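Library's spare desk supplies go to new homes

Eltudstead library has begun giving away the contents of its old study room, with pens, folders, desk trays and stationery holders going free to anyone who can use them.

The study room on the first floor closed in June so that the building's heating could be replaced. When it reopens it will have shared tables in place of the single desks, and most of what stood on those desks is no longer needed.

The library said it had 111 desks' worth of equipment to clear, counting those already in storage at the Rodby depot. Each desk was fitted out in the same way when the room was set up: a lamp, a paper tray, a pen holder and a small bin. The lamps have been tested and will be kept. The rest is being offered to residents, schools and clubs.

Sorting began on the ground floor, in the space normally used for children's story time. Staff put the items out on tables and went through them by type. Pens and markers were tried on scrap paper, and any that had dried up were put aside for recycling. Those that still worked went back into holders, a few to each, so that people could pick up a ready-filled set and take it away.

"We thought it would take a morning and it took most of the week," the library said in a notice on its front door. "There were pens in there from firms that closed years ago. There was also a good deal of loose change, which has gone in the book fund."

The notice asks visitors to take no more than four items each until the end of the month. After that the limit will be lifted and whatever is left can be taken by the box. 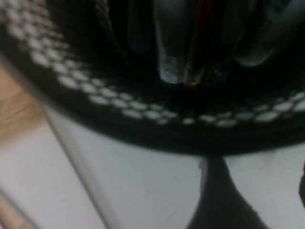 A black mesh pen holder with pens and a marker inside.

Schools have been given first pick of the folders and paper trays. Two primary schools have already collected, and a third is due to send a van. The library said it had been asked for about 300 folders so far and expected to be able to meet all the requests, although some people may have to accept mixed colours.

The paper trays have proved harder to shift. They are bulky, they do not all stack, and several have labels glued to the front which will not come off without a soak. Anyone willing to take a full stack can ask at the front desk, where a trolley can be borrowed to get them to the car park.

Some items are not part of the giveaway. Scissors, staplers and hole punches are being kept for the craft sessions, and the noticeboards will go back on the wall once the decorating is finished. Printer paper is also staying, as the library still uses it. Visitors are asked not to take anything from behind the counter, after a tape dispenser in daily use was carried off by mistake on the first afternoon. It was returned the next morning.

The old desks are being dealt with separately. Kunine, the furniture reuse firm based on the Dimaculangan estate, will collect them in two loads and offer them for sale at its warehouse. The firm said most were sound and needed only a clean, but that a number had damaged drawers and would be used for parts. Prices have not been set. Part of the money raised will come back to the library to pay for cushions and a rug for the story-time corner.

The new study room will have seats for fewer people than the old one, a point raised by several students when the plans were put on show last year. The library said the single desks had rarely all been in use at once outside exam time, and that extra tables on the ground floor would be set aside for study in the busiest weeks. It has also agreed to keep the upstairs room open until 7 in the evening through the exam period - an hour later than before.

Shared pots of pens and pencils will be put on the new tables, using a small number of holders kept back from the clear-out. Readers who would like to donate pencils, rubbers or rulers in good condition can leave them at the front desk. Felt tips are not needed.

The giveaway tables are just inside the main entrance and can be visited whenever the library is open. There is no need to book, but people collecting for a school or club are asked to ring first so that boxes can be made ready. Visitors should bring their own bags.

Heating work is expected to go on for several more weeks. The lift is out of use while pipes are moved on the first floor, and reserved books can be collected from the ground floor counter in the meantime.

38 shares
5 comments

millpondwalker
Went in yesterday and got two pen pots and a stack of folders for my daughter's room. Very well organised, and the staff were lovely.

GT_Eltudstead
Fewer seats is fewer seats, whatever they say about exam time. I could never get a desk in May.

patchwork62
Are the little bins still going? It says they were on the desks but doesn't say if there are any left.

millpondwalker
@patchwork62 There was a pile of them by the window when I was there. Grey ones, a bit scuffed but fine.

Oldrodby
Good to see it used again and not put in a skip. Could the depot do the same with the chairs? They have been sitting there for ages.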